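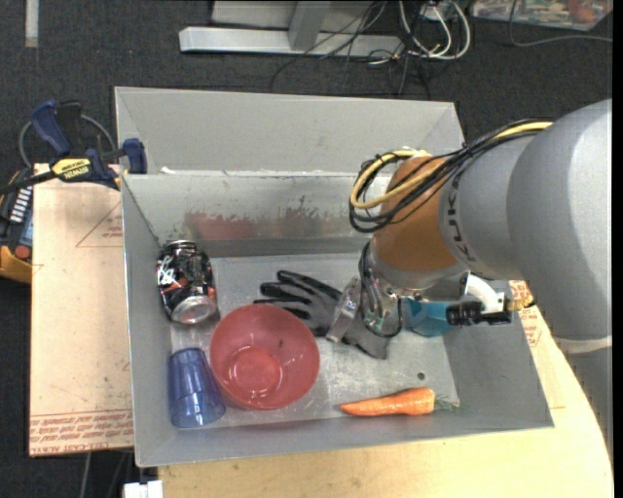

Gray metal bin, two compartments, on the tabletop

Ticket 1032 – Fendine online store, loose stones
Status: Closed
Opened: 2025-03-29
Category: Listing data / certificate mismatch

Reported problem
Customer opened the listing for an oval sapphire in the Appiah collection. The page gave the weight as 1.41 ct and the treatment as "none". The linked lab report said 1.14 ct, heated. Customer asked which was right before paying the deposit.

Checked
Pulled the stone and weighed it twice. Both readings were 1.14 ct, so the report is correct. The listing had the digits swapped.

Treatment field: the import from Vedetus leaves this blank when the report uses the word "indications". Our template then fills a blank with "none". Same fault as the one logged in February, which was only fixed for rubies.

Price was set from the wrong weight. Listed at $3000, should have been lower.

Actions
– Listing taken down while we worked on it.
– Weight corrected by hand, treatment changed to "heated".
– Template changed so a blank shows as "see report" for all colored stones.
– Ran a check on 670 listings. 563 had the treatment field filled in properly. The rest now read "see report" until they are gone through one by one.
– Customer sent the corrected price and a fresh copy of the report.

Customer reply
Happy with the new price, wants to see the stone at the Brultcombe counter before deciding. Hold placed.

Still open
Star sapphires and cabochons use a separate template. Not checked yet – moved to its own ticket.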